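Power Restored to Patwary Street Homes After Two-Day Outage

By Chathurika Hettiarachchi
4 November 2023

Electricity was back on across the east side of Patwary on Saturday morning, ending an outage that left 1,150 homes and businesses without power for most of two days.

The utility, Lornance Electric, said the last customers were reconnected before breakfast. The trouble began when a tree limb came down on a line behind the Cikar Road substation during high winds. The limb damaged a switch, and the fault spread to a second line that normally serves as the backup for the neighborhood.

"We had the limb cleared in the first hour," said Declan Mac Carthaigh, operations manager for Lornance. "The switch was the problem. It's an older type and the part had to come in by truck from out of state."
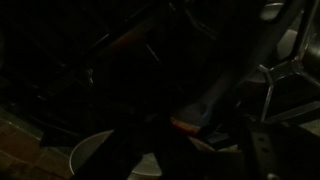

Very little light to see by indoors.

Crews worked in shifts through both nights. Mac Carthaigh said 13 line workers were assigned to the repair, including five sent by a neighboring utility. No injuries were reported.

The outage covered the blocks between Cikar Road and the river, along with the row of shops on Patwary Street. The elementary school closed on Friday and will open as usual on Monday. The branch library also closed, and due dates for books checked out there have been moved back a week. Traffic signals at two intersections went dark and were run as four-way stops until the power returned.

The town opened a warming room at the recreation center, where residents could charge phones and get coffee. Imtiaz Haque, who manages the center, said the busiest time was Friday after dinner, when families came in with children and stayed until closing.

"People were cold, mostly, and tired of sitting in the dark," Haque said. "We put a movie on for the kids and kept the coffee going."

The center was also used by residents who rely on powered medical equipment. Haque said the building has its own generator — it was put in after an ice storm — and that it ran without trouble the whole time.
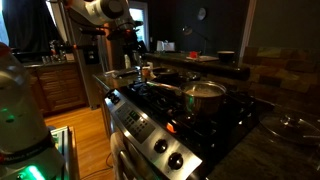

Households with gas service were better off than those with all-electric kitchens, the fire department said, but the department also took several calls from residents who were not sure what was safe to use. Many gas cooktops can be lit with a match when the power is out, though the maker's instructions should be checked first. A saucepan on a front burner, filled most of the way to the rim, needs someone standing by it, all the more so in a dim kitchen. Fire Captain Rizwan Karunaratne said a stove or oven should never be used to heat a room. He also asked residents to keep generators outdoors and well away from windows, and to use flashlights instead of candles.

Carbon monoxide alarms that plug into the wall should have a battery backup, he said. The department will replace alarm batteries at no charge for residents 65 and older who call the station during business hours.

Shop owners were still adding up their losses on Saturday. Spyros Dimitriou, who runs a grocery on Patwary Street, threw out all of his dairy and frozen goods on Friday afternoon. He moved some of the meat to a cousin's restaurant across town before it could spoil.

"The insurance covers part of it," Dimitriou said. "I'll be restocked by Tuesday if the trucks are on time."

Residents who lost food should not taste it to find out whether it is safe. Perishable items such as meat, milk and leftovers should be thrown out if the refrigerator was without power for more than four hours. Food in a freezer can be refrozen if it still has ice crystals in it.

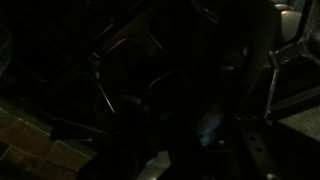 What Happens Next

Lornance will replace the remaining older switches at the Cikar Road substation before the end of November. Mac Carthaigh said the work will be done by Skovix, a contractor, and will need one planned shutoff of less than an hour. Customers will get a notice by mail and by text message.

Claims for damaged appliances can be filed at the Lornance office or on its website. Customers should include photos and a receipt if they have one. The town council will take up the outage at its next regular meeting, and the public may speak.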